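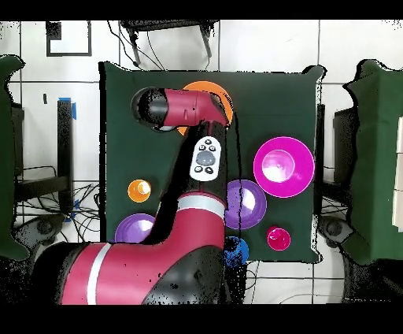 Handout 8: Recognition of Same-Sex Partnerships and Civil Status

Last updated 27/07/2020

1. Scope

These notes cover the second half of the unit on rights and civil status. They assume you have read the handout on decriminalization. Where the two overlap, the earlier one has the fuller account. The reading is the Quintela casebook, chapters on status and on cross-border effect.

2. Terms

Decriminalization: the removal of criminal penalties for private conduct between adults. It gives no status to a couple.

Registered partnership: a status created by statute, entered by signing a register. The effects are those the statute lists. They may match marriage closely or cover only a few matters, such as tenancy and inheritance.

Unregistered cohabitation: a status that arises from facts, usually a shared household over a set period. No signing is needed. Proof is the main problem in practice.

Equal marriage: access to the existing institution on the same terms. The effects follow from the general law, so no separate list has to be drafted.

Students often write "civil union" for all of these. In the exam, use the term in the statute you are discussing.

3. Listed effects and general effects

A partnership statute can be drafted in two ways. The first lists each right in turn. The second says that any rule applying to spouses also applies to registered partners, and then names the exceptions. The second method is shorter and is less likely to leave gaps when other laws are amended later.

The Karnisora problem shows the difference. The Karnisora draft is 56 sections long and uses the listing method. It deals with pensions, tenancy, hospital visits and inheritance without a will. It says nothing on parental responsibility or on the right to refuse to testify against a partner. A court asked to fill either gap has to decide whether silence means exclusion. Read the draft before class and mark every section that refers to another act.

4. Parentage

Parentage is commonly the last area to be settled. Keep three questions apart:

(a) Can the couple adopt jointly?
(b) Can one partner adopt the child of the other?
(c) Is the partner of a birth parent treated as a parent from birth?

A system may answer yes to (b) and no to (a). This was a common position in the early partnership statutes. A yes to (a) does not settle (c), which depends on the rules for presumed parentage.

5. Cross-border effect

A couple who register in one country and move to another may find that their status is recognized in full, recognized as something lesser, or not recognized. Treating a foreign marriage as a local partnership is usually called downgrading. The couple keep some effects and lose others without having signed anything.

Downgrading also affects how the status ends. If the local court sees a partnership, it may apply the partnership rules on dissolution, and the country of celebration may then refuse to treat the marriage as ended.

6. Notice periods

Many registration systems require notice before the ceremony. In the Londent exercise the period is 90 days for couples where one partner is a foreign national, and there is no period for others. Consider whether the rule discriminates on its face, whether it does so in effect, and what aim the registry could put forward. Do not assume the answer to the first question decides the second.

7. Preparation for the seminar

Read the Karnisora draft and the Londent facts. Write one page on either of the following:

- Redraft the tenancy and pension sections of Karnisora using the general method. State which exceptions you would keep.
- Advise a couple married abroad who now live in Londent and wish to separate.

Pages are submitted through Skinurier before the August session. Late pages are read but not marked. Footnotes are not required, but section numbers are.

14 shares | 3 comments

Comments

mpr_law: In section 4, does (c) cover cases where the couple registered after the birth? The casebook seems to treat that under (b).

reader27: The Karnisora file on Skinurier stops after the pension part for me. Downloading it again fixed it.

t.okl: For the Londent advice, do we assume the marriage is valid where it was celebrated? The facts don't say so.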